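Travel toiletries: tray or straight into the bag?

haslam3183
Packing for three nights in September. Do you put toothpaste and the small boxes loose in a tote, or keep them in something?

kovitz_100
Loose in the tote. It's three nights.

trorkum
Disagree. Caps come off and then you're washing the bag. I use a clear plastic tray at home and load the bag from that. My citrus print tote has no pockets, so small stuff sinks.

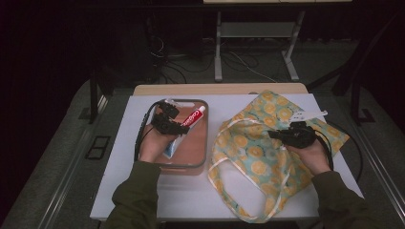
The Colgate goes in last so I can get at it first.

kovitz_100
A zip bag does the same job.

haslam3183
I'll try the tray. Does it go in the tote too?

trorkum
No, it stays home.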